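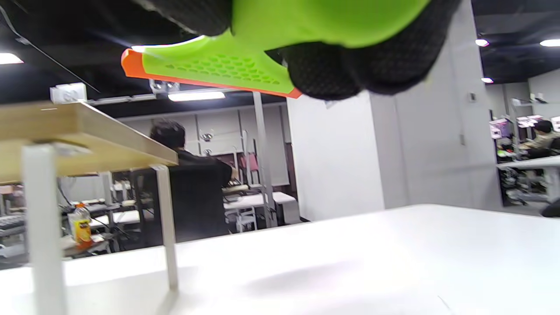
Gripper comparison, part one: the hand-held rounds

Hello again from the Kudthorpe workshop, and thank you to everyone who wrote in after the last newsletter asking how the gripper comparison was getting along. It has taken us longer than we promised (we said the end of summer, and it's now October), but we have a proper pile of results and I'd like to share the first part of them while they're fresh.

For anyone new to the list, we're trying out 2 hand-held grippers before we commit to one design for the arm. The first is the Plindora, with the soft honeycomb jaw, and the second is the Femum, which has stiffer fingers and a narrower opening. Both record what the hand does so that the arm can learn from it later, and both will bolt onto the Shokri controller we've been using since spring. We logged 631 grasps with the Plindora and 645 with the Femum, the difference being a morning when one of us simply forgot to stop.

I have to say I went in expecting the Femum to win comfortably. It's lighter in the hand, the trigger is lovely, and on small hard things like bolts and pen caps it hardly ever missed. But once we moved on to paper cups, folded cloth and those awful thin takeout lids, the Plindora pulled ahead and stayed there. The jaw gives a little as it closes, and the textured pads seem to forgive you for coming in at a slightly wrong angle – and we come in at the wrong angle a lot, especially after lunch!

It isn't all good news. The pads pick up lint like you wouldn't believe, and wiping them down between sets became a chore we all tried to leave for somebody else. The Plindora also made my wrist ache by late afternoon, which the Femum never did. We've tried moving the grip back a little and that helped two of us and annoyed the third, so I wouldn't call it settled.

Camera placement ate up more time than the grasping did. With the wide jaw, a low camera loses sight of the object at just the moment you most want to see it, and we ended up throwing out most of our first two days over that. If you're planning something similar, please check your recordings after the first ten tries and save yourselves the grief.

Next comes the same set of objects with both grippers mounted on the arm, which should bring the total to nearly 3700 grasps if the Shokri behaves. I hope to have that written up for the November issue, along with the settings files that several of you have asked for. If there's an object you'd like us to add to the set, send a note before then – small and unbreakable, please, and nothing sticky.

Posted 11 October 2022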